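Part of the `clemer-desk` set. Maintained by Kalkidan Ambaye; labels checked by Hagos Seyoum.

# Small-parts sorting, three baskets

Records of small items being sorted into coloured plastic baskets on a wooden tabletop. The set covers the tidying of a work table: cubes, wires and other small parts.

## Contents

| Split | Records |
|---|---|
| `main` | 1000 |
| `check` | 205 |
| `held` | 31 |

Each record has one start state, one end state and a line of plain text giving the instruction, e.g. `put the blue cube in the green basket`.

## Baskets

Basket names are by colour only: `green`, `blue`, `red`. Position is not part of the name. The baskets may be at an angle to the table edge, and the row need not be straight. Do not infer a label from left-to-right order.
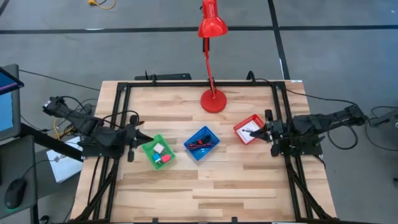 *Cubes in `green`, wires in `blue`. Desk lamp at the far side of the table.*

Cubes are labelled by colour (`white`, `blue`, `pink_red`). Earlier versions used `pink` and `red` for the same cube; these were merged in September. Wires are labelled as one item per basket, `wire_bundle`, whatever the number of strands. Red and black wires in the same tangle are not split.

## Lamp

The red desk lamp is a fixture. It is never an item to be sorted and has no label. Its shade can be turned, so shade angle differs between records.

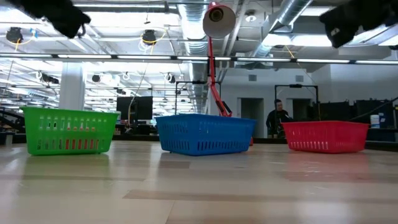
Drurnitz Bench Notes, no. 24

The tabletop is glossy and picks up the colour of whatever stands on it. Masks stop at the basket wall; the reflection under it is left out. Slots in the basket sides are treated as solid, and anything showing through them takes the basket's label. Rims are included in the mask.

## Known faults

- `blue` is used for both a cube and a basket. Read the `kind` field first.
- In `check`, a few wire ends hanging over a rim are masked as part of the basket.
- Text lines from the Gallagher batch are in capitals. Lower-case them before matching.
- `held` has no masks.

## Files

```
main/
check/
held/
labels.csv
CHANGES.md
```

`labels.csv` is comma-separated, UTF-8, with one header row. Columns: `record`, `kind`, `colour`, `basket`, `state`.

Corrections go to Kalkidan Ambaye at Herus, with the record number and the column affected.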